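Robots and Everyday Work, Unit 5: Can It Put Away the Leftovers?
Handout, 2026-01-14. Instructor: Ritu Negi

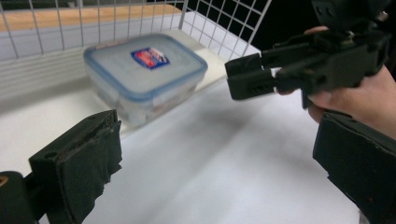
Fig. 1. Lidded food container between the open fingers of a hand-held gripper, with a second gripper at upper right.

Most of you can open a food container while arguing on the phone. Keep that in mind when we get to the success rates.

Why containers are hard

Clear walls. Depth cameras tend to look straight through them and report the table. Frosted lids are kinder.

Lids. A lid wants one hand to hold and another to peel. Press too hard and the walls buckle, too gently and the whole box goes for a walk.

Contents. Soup and crackers call for different manners. The robot may not know which it has until it tilts.

Reading the numbers

Suppose a lab trains on 3267 demonstrations and reports 896 successes. Out of how many tries? Same box every time? Who put it back between runs? If a grad student did, the grad student was part of the system.

Seema Kaushik's guest lecture covers the factory side, where the usual fix is to change the box until the robot likes it. Your kitchen has not been offered this service.

For next week

Pick one chore you did today and write it out as steps a machine could follow, 500 words at most. Mark every step where you used touch. "Open the lid" is several steps. Last year's shortest paper said "open the lid" and got the grade you would expect.

Bring a container with a lid. Empty, please, and washed.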